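Study Skills, Session 4 handout: Eating and drinking your way through revision

Hello again. I promised those of you who missed the session that I'd type up what I said, so these are my speaking notes with the worst of the rambling taken out (some of it stays, sorry). Bring them with you next time because we'll be using the planning sheet at the end.

A quick word before we start. I'm a study skills tutor and I can't give medical advice. If you have diabetes, an allergy, a history of trouble with food or anything else that affects what you eat, go with what your doctor or dietitian has told you and ignore me wherever we disagree.

1. Why we're spending a whole session on snacks

Last December I asked my evening group to keep a food diary for the week before their mock exams. Ruoxi Tian's was the one that got everybody talking. Breakfast: nothing. Lunch: crisps, standing up. Then from four in the afternoon until one in the morning a steady trickle of biscuits, with a proper meal squeezed in at ten at night when she was too tired to taste it. She was quite cheerful about it! And when we went round the room, most people had something very similar written down.

What struck me was how much of the eating had come loose from being hungry. People ate when a chapter was dull, when they'd finished a page, when a flatmate walked in with a packet. I do exactly the same when I'm marking, so no judgement at all.

2. Meals first, snacks second

If you remember one thing from tonight, make it this one. A snack is there to get you from one meal to the next. If the meal before it was a cereal bar on the bus, no handful of almonds is going to rescue your afternoon.

So have a breakfast you can face. Porridge is cheap and keeps most people going until lunch. Eggs on toast if you have ten minutes. If you truly can't eat early, take something with you and have it at your first break – a banana and a cheese roll will do nicely.

For lunch, get away from the desk. Rainer Schwerdtfeger used to teach this session before me and he was very firm on it: books closed, phone in a bag, sit somewhere else. I thought he was being a bit grand until I tried it for a fortnight. My afternoons were better and I stopped getting crumbs in the stapler.

3. Snacks that are worth the bother

You want something with a bit of protein or fibre in it, so it lasts longer than the walk back from the kitchen. The ones my groups come back to year after year:

Plain yoghurt with fruit stirred in. Frozen berries are fine and much cheaper.

Oatcakes with peanut butter or hummus. Thanakorn Ongart swears by oatcakes with mashed banana, which sounds like baby food and is really very good.

A boiled egg. Do four at a time and keep them in the fridge, but please don't open one in the silent study room. I've had emails.

Popcorn you've made yourself in a pan with a lid. Go easy on the salt.

Leftovers. A small bowl of last night's pasta counts as a snack if you say it does.

Put your portion on a plate or in a bowl and leave the packet in the cupboard. With the packet next to your elbow you'll get to the bottom of it without noticing, especially if the reading is heavy going.
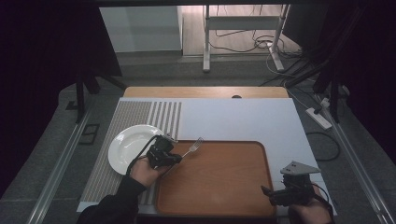
4. Drinks

Water, mostly. I keep a jug on the desk because I'm far too lazy to get up, and if it's there I drink it. Squash is fine if you find water boring.

Now, coffee. I love coffee and I'm not taking it away from you. But caffeine hangs around in the body for hours, and a mug at eight in the evening may well be keeping you company at midnight. Try setting yourself a last-coffee time. Mine is two o'clock. Sarahí Cortés sets hers at noon, and Itzel Tlapale had to go even earlier before she noticed any change in her sleep, so you'll need to experiment.

Energy drinks come up every year. Read the tin, check how many servings it claims to hold, and work out what you'd be having in total over a day. A couple of people in the last group did the sum on the whiteboard and went a bit quiet.

5. The night before and the morning of

Eat what you normally eat. The evening before an exam is a terrible time to try a new curry house, and the same goes for any breakfast you read about online. Have supper at a sensible hour, pack your water bottle, and go to bed with the alarm set.

In the morning have something small and plain even if your stomach is in knots. Toast will do. If you've got two papers in one day, take a packed lunch, as the canteen queue on exam days is dreadful and you'll spend the whole of it listening to people compare answers.

6. For next time

Please fill in three ordinary days on the planning sheet: what you ate, what time, and whether you were hungry, bored, tired or being sociable. One word is plenty. Don't tidy it up for my benefit.

Then choose one change, a small one, and write it at the bottom of the sheet. We'll go through them in pairs at the start of Session 5, and after that we're on to sleep. Bring a pen, and a snack if you like, so long as it isn't an egg.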